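Fitting and checking a pair of hand-held grippers in a shared workshop
Part 2: markers, cable and first recording

Part 1 covered printing the shells and wiring the trigger. By this stage you should have two working grippers and a headset that connects to the recorder without dropping out. Work at a clear table with room to stand back from it.

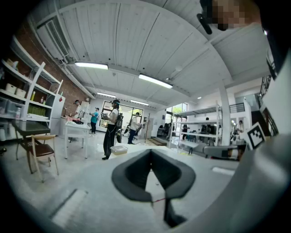
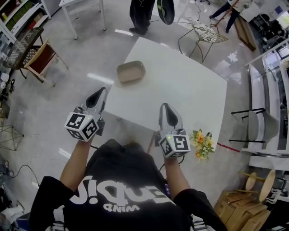

Grippers in use in the workshop: view from one gripper (first), and a pair held over a white table (second).

1. Fit the marker mount
Push the mount onto the base of the shell until it clicks. Tighten the two M3 screws by hand. Overtightening bends the plate, and a bent plate gives a steady tilt error that looks like a software fault. Hryhorii Stelmakh lost an evening to this in June.

2. Apply the markers
Print at 100% scale on matt paper. Measure the black square with callipers before cutting. Gloss paper reflects ceiling tubes and detection fails at shallow angles. Leave a white border on all sides. Left and right grippers must carry different marker numbers; write them in the config file under "left" and "right".

3. Route the cable
Leave enough slack to reach the far corner of the table with your arm straight. Clip the cable to the shell 20 mm below the mount, then let it drop to the floor on the side away from your feet.

4. Check the fingers
Close slowly on a strip of paper. It should be held along the whole pad. If only the tips grip, loosen the pivot, add one washer and repeat. Flowers and other soft stems need the lighter spring.

5. Record a test
Set the exposure to 5 ms and start the Kobzar recorder. Hold both grippers still over the table, then move each one slowly from left to right and back. Stop after 500 frames. Open the log and look at the "lost" column. Anything over 20 lost frames means a marker is creased, dirty or badly lit. Wipe it, move the lamp and record again.

Known problems
Position jumps when the hands cross: both grippers have the same marker number. See step 2.
Jaw reading stuck at 1,360: the sensor plug is in backwards.

Part 3 deals with matching the two clocks. Corrections to Lesia Nazarenko at the Honum bench.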